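Setting Up the Alura Walking Guide for a Visit to Rurncombe

16/06/2022
By Killian Joly

4. Before you leave home

The Alura app is sold to visitors as "everything you need for Rurncombe in one tap." It took me a good many taps, and I still carried the paper map. It does two things well: it shows you where you are on the old town paths without a signal, and it holds your Prinen boat ticket. I would treat everything else in it as decoration until you have checked it yourself. The steps below were done on an ordinary phone, over hotel-grade wifi, by a person with limited patience.

4.1 Installing and signing in

1. Install the app while you still have a connection you trust. The harbor at Rurncombe advertises free wifi. I found the name of the network and not much else.

2. Open the app and pick your language. If you skip this screen it chooses for you, from where you happen to be standing.

3. When asked to create an account, look for the small gray line that says "Continue as guest." Guest mode keeps the maps and the ticket. An account adds a newsletter and "personal moments." I made one to see what a personal moment was, and I got a coupon for a fudge shop that was closed.

4. Allow location "while using the app." Refuse "always." The app will ask again on the second day, in slightly sadder wording. Refuse again.

NOTE: The welcome screen offers a Premium Explorer upgrade for 79. The three extra walks in it are parts of the free coast walk, cut up and given new names. Thabiso Magagula, who bought it before I could stop him, says the voice on the recordings is pleasant.

4.2 Downloading the maps

1. Go to Menu, then Areas, then Rurncombe. There are two packs, Town and Coast. You need both, even if you only plan to see the town, as the path up from the boat landing is on the Coast pack. I have no idea why.

2. Tap the arrow beside each pack and wait. The progress bar stops near the end for a long time and then jumps. Leave it alone.

3. When both packs show a green tick, don't believe the tick. Put the phone in airplane mode, close the app completely, and open it again.

4. Zoom in on the church at the top of the hill. If you can read the lane names, the download worked. If you see a beige square, delete the pack and start over.

5. Turn airplane mode off.

CAUTION: An app update wipes the packs. It doesn't tell you so. Switch off automatic updates for Alura until you are home again. I learned of this one halfway up Chapel Steps, in rain, with Hugo Chauvin asking me every few minutes whether we were lost. We were.

4.3 Adding the Prinen boat ticket

Prinen runs the boat across to Rurncombe and is the only company that does, so there's no use shopping around. You can buy inside the app or on the Prinen site. Buy on the site. In the app the same seat carried a "convenience" charge, and I can't say whose convenience they had in mind.

1. Buy the ticket on the Prinen site and wait for the email.

2. Open the email on the same phone that has Alura on it. Press the ticket link and hold it until a small menu comes up, then choose "Open in Alura."

3. If the browser opens instead, copy the booking code by hand. In Alura go to Menu, Tickets, Add by Code. Type the code without the dash in the middle. The email prints a dash and the app won't accept one.

4. Take a screenshot of the finished ticket. The staff on the landing are happy to scan a screenshot, whatever the small print says. They scanned mine both ways.

5. Write down the return time somewhere else as well. The app shows the outbound time in large type and puts the return behind a second tap.

NOTE: The ticket says to be at the landing 60 minutes before departure. I did as I was told in April, and stood beside a locked gate with a seagull. For a quiet midweek crossing I wouldn't repeat it. For a summer crossing I don't know, and I'd be wary of anyone who tells you they do without having tried it. 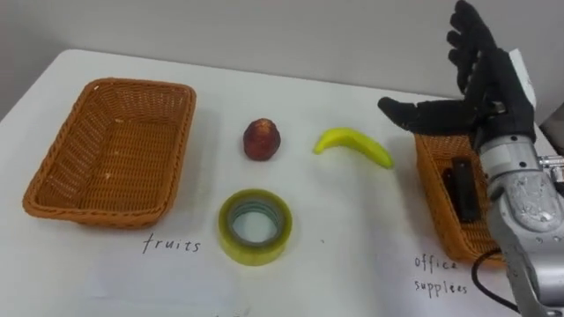
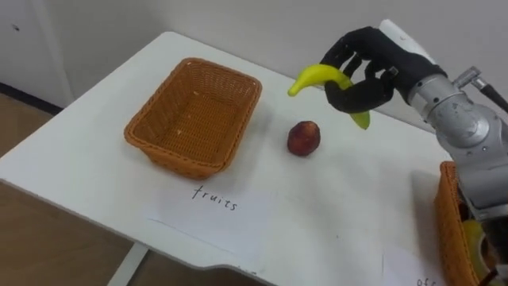
4.4 Setting up the walks

Rurncombe has four marked walks in the free part of the app. The star ratings beside them are all between four and a half and five. Every walk in every town in the app has a rating between four and a half and five, so you may as well ignore them.

1. Open Walks and tap the one you want. Read the length, then the climb. The length is honest. The harbor loop is given as 2000 meters, and my own watch had no quarrel with it. The climb figure is a straight difference between the lowest and highest point, and leaves out all the going down and coming back up.

2. Tap Settings inside the walk (not the main Settings, which are different) and turn off "Stories near you." With it on, the phone speaks up outside every shop that has paid to be mentioned.

3. Turn on "Alert me if I leave the path." It's off to begin with. On the cliff stretch it works well, and I'll give them credit for that. In town the lanes are too close together and it complains constantly, so turn it off again once you pass the lower gate.

4. Set the start point by hand. If you leave it on Automatic the app will send you back to the parking lot to begin properly.

5. Save. There is no Save button on the walk screen. You leave with the back arrow and the changes are kept. Leave by swiping up and they are lost.

CAUTION: The Low Shore walk is shown as open all day. It isn't. The part under the wall is covered at high tide, and the tide times in the app were a day behind when I compared them with the board at the harbor office. Use the board. Huguette Roussel, who rents out the two rooms over the bakery, keeps a printed tide table by her front door and will let you photograph it.

4.5 Battery and sound

The store page promises "a full day of exploring." My phone was nearly flat by lunch on the first day. The following got me through the second:

1. Lower the screen brightness yourself. The app raises it whenever a walk is running, so check again after you start.

2. In the main Settings, change Map Style from Painted to Plain. Painted is pretty and hides the steps under little trees.

3. Download the recordings to the phone if you want them. Streaming them uses a lot of power and there is hardly any signal past the chapel.

4. Bring a charger anyway.

NOTE: The recording for the chapel says its bell was brought over from the mainland by a single monk in a rowboat. Oisín Ó Ceallaigh, who shows people around the chapel most afternoons, thinks that unlikely and will show you the size of the bell. His version is longer and costs nothing, though there is a box by the door.

4.6 Getting to the landing without the app

Alura has a Journey tab that claims to plan your trip to the boat. I tried it from three places and it sent me by taxi from all of them. There is a bus, the 205, and it stops a short walk from the landing. It isn't in the Journey tab at all.

1. Look up the 205 on the printed timetable at the stop or on the bus company's own page. Check the last one back as well as the one out.

2. Sit on the left if you want the view of the estuary. The right side gets a hedge.

3. Get off at the stop after the boatyard. The stop named Rurncombe Landing is for the old landing, which has been shut for years. The driver will usually call out the correct one if you ask when you get on.

4. Follow the painted footprints down to the water. They fade out near the bottom. Keep the wall on your right.

4.7 If something goes wrong

The ticket is missing from the Tickets screen. Check whether you signed in after adding it. Tickets added as a guest don't move over to an account. Add it again by code, or show your screenshot.

The blue dot sits in the sea. Walk a few yards away from the cliff and wait. If it stays there, close the app and reopen it.

The app wants you to rate your visit and won't let you past. Tap outside the box, very near the top edge of the screen. There's no X.

A place to eat is listed as open and the door is locked. I had this at three of the places listed. Café Gebretsadik, up behind the chapel, isn't listed at all and was open every time I passed, with decent soup and an outlet by the window table that you may use if you ask.

You want your money back for Premium Explorer. The form is under Menu, Help, Other, Something Else. Thabiso filled it in the evening we got home. He has had two automatic replies so far, both thanking him for his feedback.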